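Two Months Without a Junk Drawer

10 April 2022

So I finally did it. I got rid of the junk drawer. If you've been reading this blog for a while you know I've been complaining about that drawer since we moved in, and every spring I'd pull it out, stare at the batteries and the takeout menus, and push it right back in again.

What got me going was my neighbor Merle Nepia. She came by to borrow a tape measure and I could not find it. I own 2 tape measures (I bought the second one because I couldn't find the first!) and we stood there in the kitchen for so long that she went home and used a piece of string. That was embarrassing enough to do the trick.

I took the whole thing to the dining table on a Saturday and dumped it out. My husband walked past, said "oh no," and kept walking. There was a key to a bike lock from two apartments ago. There was a warranty card for the Dromik kettle that died the winter before last. There were so many rubber bands, all stuck to each other in one sad lump, and a birthday candle shaped like a 4 that I have now promised to a friend with a kid the right age.

The rule I made for myself was that everything had to go live near the place where I use it. Scissors went by the mail. Batteries went in the hall closet with the flashlights. The tape measures are in two different rooms now, which feels very fancy. Anything I couldn't name went in a jar on the windowsill, and if I haven't needed it by the end of summer, out it goes. I'm looking at you, tiny hex wrench.

I did buy one thing, a set of Stokus dividers, and I kind of wish I hadn't. They slide. Every time I close the drawer a bit too hard they all end up at the back in a heap — I've since stuck them down with poster putty and that seems to hold. A cut-up cereal box would have been just as good and I'd have saved the money for lunch.

The empty drawer has dish towels in it now. I still go to it when I want a pen. My hand just does it! Ruppert (the cat, for anyone new) has figured out that the towels are soft and will sit in front of it yelling until somebody opens it for him, so I guess it's partly his drawer.

Next up is the cabinet over the fridge, and I'm scared of that one. I think there's a fondue set up there.

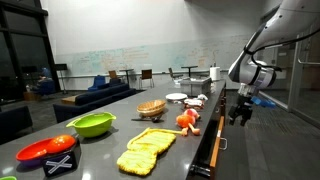

What I'm Reading

Still working through the big library book, all 356 pages of it, and I'm past page 300 so please don't tell me how it ends. It's due back in a few days and there's a waiting list, so dinner may be toast until then. If you have a good trick for keeping pens in one place, leave it in the comments — I need it.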